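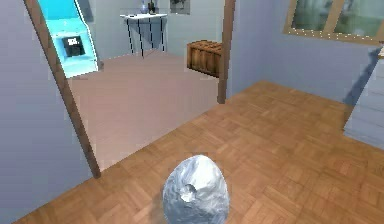 23 January 2019. The hull is closed! I laid the last plank on the port side of the Filunside just before lunch and then walked round and round the table like a fool, looking at her from every angle. She's only a coastal brig, nothing grand, but after all these months of bare ribs she finally looks like something that could float. Next comes the deck, and I've changed my mind about it again. I had been set on plain straight planking, but parquet laid in a basket weave, all those little blocks going from honey-yellow to deep amber, has made me want more variety in the wood. So the planks will stay straight (it's a ship, after all) and I'll mix two or three shades of strip, light ones next to darker ones, and see how it looks under varnish.

Macarena Iglesias wrote back about the rigging plans. She built the same kit, the one from Sepúlveda, and says sheet 5 has the foremast shrouds drawn too short. I measured mine against the side view and she's right! I would have cut every one of them wrong. She also says to throw out the thread in the box and buy the waxed kind from Bulik, so I ordered two spools, tan and black.

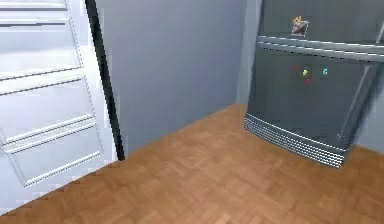 The black is for the standing rigging and the tan for everything that runs – I do love that part, when the whole thing starts to tighten up and hum a little under your finger. There are 37 blocks to tie on the mainmast alone. I've already drilled out the ones that came clogged.

Souad Samir wants me to bring her to the model show in Atard in August. I said yes before thinking about how on earth to carry a brig with her topmasts up. A case, I suppose, with foam under the keel and a lid tall enough to clear the flag.

Tomorrow I sand the hull, coarse paper first, and fill the gap near the stern.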